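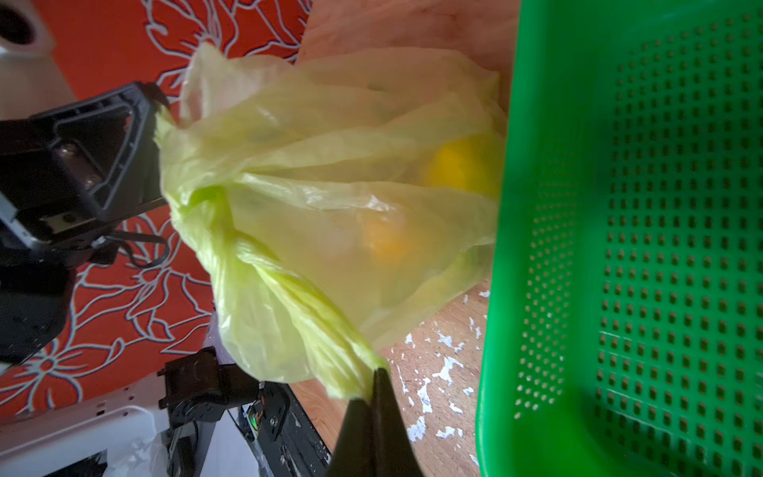 Pádraig Cronin wrote back on our January report that the green bags were the weak point of the whole thing, that a twisted neck comes undone before the customer reaches the door, and that he would like to see what we planned to do about it before the second payment went out. This report answers that first and then covers the rest of the work.

Dosstead Fruit Packs, second progress report to the Flisis Fund
Prepared by Sneha Singhal

1. The bags

We still use the thin yellow-green film bag for small packs of fruit. It is light, it folds flat, and you can tell what is inside without opening it. Two yellow fruits show up well enough through one layer. Where the plastic is bunched up over them the color gets muddier, and people at the pickup table do sometimes ask what they are getting.

Pádraig is right that the twist alone does not hold. We tried three ways of closing the bag over four weeks:

Twist only. Fastest to do. Many of these had opened by the time the crates got to the pickup point, mostly the ones at the bottom.

Twist and knot. Holds well. The drawback is that people tear the bag to get into it, and a torn bag can't be used again. It also takes more of the bag, so larger fruit doesn't fit.

Twist and paper tie. Holds nearly as well as the knot and opens cleanly. It adds a few seconds per bag. Jhosep Lozano did most of the tying during the trial and asked for the ties to be kept in a dish at each packing place so that no one has to reach across.

We have gone with the paper tie for all packs since then. The knot is kept for limes and other small fruit, where there is plenty of bag left over.

The order for the next period is 900 bags from Yin Packaging, in the same size. We looked at a thicker bag and decided against it for now. It was stiffer at the neck and the tie slid off.

2. Packs made and given out

We packed 2,131 bags in the period. Of these, 696 were citrus, which is more than we planned for. The reason is supply. Our wholesaler had a lot of lemons and very few apples for several weeks, and we took what was offered.

The citrus packs were not equally popular. Lemons go well in a small bag with something else, and poorly as a full bag of lemons. We started putting fewer in each bag and adding an onion or a piece of ginger when we had it. Fewer bags came back to the store room after that.

Losses were lower than in the first period. Most of what we threw out was soft fruit that had been packed the evening before. Fruit bagged dry in the morning kept better, so packing now starts at 7:30 on the day of pickup. The exception is Saturday, when the hall is not open until nine and we pack late and hand out from noon.

3. Sorting and the baskets

Fruit is now sorted into plastic baskets by kind before anyone picks up a bag. In the first period we packed straight from the wholesaler's boxes, and bruised fruit got into bags because it was sitting at the bottom where it could not be seen. Tipping everything into baskets first adds a step but has cut down on complaints.

Nigel Furnival suggested that each basket be emptied and wiped before it is refilled. We were topping them up, and the oldest fruit stayed underneath. This is now written on the sheet by the sink.

4. Storage

The Beko refrigerator bought with the first payment is in use for greens and cut herbs. Citrus stays out of it, on the shelf by the back wall, and has been fine there. We have had one problem with the shelf itself, which sags in the middle when full. Joscha Hamann has put a support under it and the heavy crates have moved to the floor rack.

5. Money

Spending is within the budget except for packing supplies, where the ties were not planned. We ask to move $600 from the transport line to packing supplies. Transport has cost less than expected because the wholesaler now delivers on two of our days. No increase in the total is requested.

Receipts are in the folder sent with this report. The one for the first batch of ties is missing. We have asked the shop for a copy.

6. Next period

We will keep the same number of pickup days. There are two changes. Bags with mixed contents will get a short paper label, handwritten to begin with, which should settle the questions at the table. We will also put out a box for people to bring clean bags back. Some already do so without being asked, and we have been reusing those for onions.

We have not yet found a second source for apples and pears. Two growers have been contacted and one has replied, asking about crate sizes. Sneha will visit before the next order is placed and will send Pádraig a note with the prices.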